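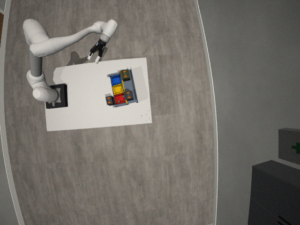
Zesden control room electrical refit
Progress report to the funder, November

Work on the Zesden site is in its second stage. The new distribution board has been fitted and tested, and 35 of the 60 final circuits are now fed from it. The remaining circuits stay on the old board until the Silia lighting controllers arrive.

Cable containment is complete on both floors. A total of 607 metres of tray has been installed, including a short extra run above the plant room where the drawings did not show an existing duct. The extra run was met from contingency.

Varela has finished the data cabling. All 258 outlets were tested and four failed on first test. These were re-terminated and passed.

Standby power is behind programme. The Gotix unit was delivered with the wrong input breaker and the replacement is due next month. Changeover testing cannot start before then – the earliest slot agreed with the building operator is 22:00 to 05:00, and two nights are needed.

Spending is within the approved budget. No change to the grant is requested at this stage.

Next period: transfer of remaining circuits, lighting controller set-up, standby changeover tests, labelling and as-fitted drawings.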